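Bring a Plate, But Not That Plate

My street has held a potluck every April for as long as I've lived on it, and every April someone proposes that we organise it properly. This year they got their way. There was a spreadsheet. It had a tab for salads.

I should declare my interest. For years I've been a bring-whatever-you-like man, mainly because whatever I like is usually a bag of chips and a tub of hummus from the servo. Under the old system I was one of several such people and could hide in the crowd. Under the spreadsheet I was row 29, "Dips (homemade)", and I had never in my life felt so closely observed by a pair of brackets.

The case for planning is always made by way of the Year of the Pasta Salad. You'll have heard of a year like it wherever you live. Everyone turned up with a bowl of cold spirals, there was no bread, and the only dessert was a watermelon that had rolled around the back of somebody's ute. It's told as a tragedy. I remember a very good night. We ate pasta salad from one end of the table to the other and passed judgement on all of it, which gave people who'd lived side by side for a decade something to talk about other than bins. 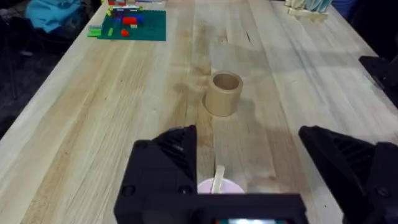
The tyranny of the dietary column

Nobody sensible objects to knowing about the nuts. Niamh Cullinane's youngest can't go near a cashew, and a line on the invitation has always covered it. But give people a column and they'll fill it. By the end of the first week ours held 446 words, including one neighbour's feelings about coriander and another's note that he was "off nightshades until further notice". He ate half a tray of eggplant on the night. I watched him do it and kept my mouth shut, as a good neighbour should.

Boonmee Rojanasak, whose larb used to be the reason people came, was listed under Mains (Warm) and asked to confirm serves. He said it served whoever got there. This was apparently not a number, and he was sent a polite message, then a second one. He brought a cake.
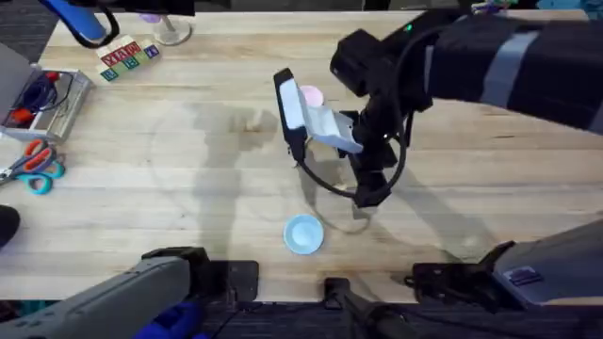 Photo: Raili Toivonen

What gets lost is the mild competition, which is the whole engine of the thing. When you don't know what anyone else is bringing, you have to cook as if yours might be the only dish worth eating. My late aunt would start on her trifle two days out, in a state of open hostility towards women she'd known since school. Tell her that Trifle was taken care of, row 14, and she'd have stayed home with the telly.

The planners say this puts off the shy and the busy. It's a fair point and I've turned it over a good deal, usually while standing at the servo. I do think a nervous newcomer would like to be told what to bring. Hideaki Tanabe moved in over summer and told me the list was a relief to him. He then brought exactly what he'd been assigned, a green salad, and stood beside it all evening like a man guarding a parked car. People were kind about it. It was a green salad.
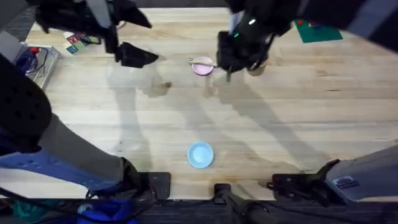
There's also the matter of leftovers, on which the spreadsheet was silent. A proper potluck sends everyone home with somebody else's food in somebody else's container, and those containers then take a year to find their way back, with a chat at each gate. I've got three that aren't mine and I'm fond of them. This time every dish had been scaled to the head count and there was nothing left to carry but our own clean bowls. We were all inside by nine.

I've been told the feedback was positive. There was a form for it. I put down that I'd enjoyed the larb, and that next year I'd be happy to do dips again, brackets pending.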